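Minutes of the August meeting, Skernari House Residents' Association

Held in the upstairs lounge, 7 pm, after a short delay while we found the upstairs lounge key in the door of the upstairs lounge.

**Present:** nine residents, and Despina Drakos in the chair, by which I mean the good one. **Minutes:** me again.

**Apologies:** Unit 4 (cold), Unit 11 (other people's cold).

## 1. Minutes of the last meeting

Accepted, with one correction. Where the minutes read "a lengthy discussion of the bins", Unit 6 would like it recorded as "a lengthy and unresolved discussion of the bins". So recorded.

## 2. Matters arising

The hallway light on the second floor has been fixed. It now stays on all the time, and the electrician regards this as an improvement. Despina will ring him.

The shared vacuum cleaner has come back. The attachments have not. If you have the narrow nozzle, please leave it outside Unit 2 and we'll say no more about it, except possibly at item 7.

## 3. The guest room

This took up most of the evening.

Members will recall that the guest room is for visiting family, at a small nightly charge, and that last year we agreed to furnish it from whatever residents could spare. Residents were generous. Some of them have been generous every month since, and the room has now reached the point where a visiting aunt from Pikitz had to ask which of the things in it she was allowed to move.

Despina had been in to look and reported back. The curtains are still turquoise. Opinion on the turquoise remains divided along the same lines as before and the chair declined to reopen it. The rose bedspread was generally liked. The television is up on the wall and works, although the cable hanging beside it has been waiting for a clip for some months. Unit 9 has clips. Unit 9 has had clips the entire time.

The plastic bags were then raised. There is a pile of them on top of the white appliance beside the little fridge, and the pile is thought to be breeding. Moved that the bags go down to the laundry cupboard, where the other bags are. Carried. Unit 6 asked what happens when the laundry cupboard is full and was told this would be a matter for a future meeting.

On the fridge itself, guests keep leaving bottles behind and the next guests are too polite to throw them out. Agreed that anything still in there on changeover day goes. Unit 3 asked for a day's grace on chutney and got it.

The cosmetics on the vanity table were discussed with some delicacy. Three people thought they belonged to somebody else. Agreed to put up a notice by the lift asking owners to collect, after which the table will be cleared down to the mirror and a box of tissues.
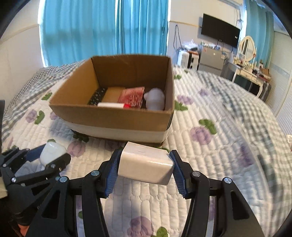
We moved on to the parcel for the Malik family, who left Unit 8 in autumn and whose two girls both have birthdays coming up. Most of the presents have been handed in and the packing is being done on the guest room bed, that being the only flat surface in the building of which no one has yet taken possession. A plush toy is going in, along with several wrapped or boxed things whose donors know who they are. The glittery one was admired.

Some points on the packing:

- The carton is a reused one with white tape around the lower part. Unit 5 questioned whether it would survive the trip. Unit 2 offered to sit on it as a test and was thanked.
- Small things go in the gaps at the end. Please don't hand in anything bigger than a shoe. Unit 10 asked whose shoe. A child's shoe.
- No liquids, no chocolate. We have all seen what happened to the chocolate.
- The card is in the lounge drawer and still needs signing by most of the first floor. "Best wishes" is perfectly adequate. The last card ran to a second card.

Cotach quoted us $78 to deliver it to the door. There was a silence. The post office is cheaper and slower, and a show of hands went to the post office by six to three, with one person asking if we could send it with somebody's nephew. No nephew is currently travelling in that direction.

**Action:** Unit 2 to finish packing and seal the box. Unit 5 to bring better tape. Everyone else to stop putting things on the bed.

## 4. Money

The balance stands at a little over $3000, with $1000 of that set aside for the stairwell painting and not to be looked at wistfully. Guest room takings are up on last year. Unit 3 proposed spending the increase on new curtains for the guest room. The chair observed that she had declined to reopen the curtains under item 3 and was declining again under item 4.

## 5. Garden

The lemon tree has a lemon. It's to be left alone until it is yellow. Residents with views on when a lemon is yellow should speak to Despina before acting on them.

The hose has been put on its reel and we'd like to see it stay there over the summer.

## 6. Bins

Discussed at length. Unresolved.

## 7. Any other business

The narrow nozzle (see item 2). An appeal was made to people's better natures. Unit 10 said that he might have a narrow nozzle but it was a different narrow nozzle. He will bring it to the next meeting so that it can be compared with the vacuum cleaner.

Unit 9 asked for it to be noted that he was never asked for the clips. Noted. He has now been asked.

Whoever is practising the recorder is getting better and should keep going, though possibly not before breakfast.

Unit 6 thanked Unit 3 for the slice. Unit 3 said it was Unit 7's slice. Unit 7 had left by then.

**Next meeting:** same room, same time, first week of next month. The key will be on the hook. Slice roster to follow.

Meeting closed at 9.20 pm, or 9.05 by the lounge clock, which wants a battery.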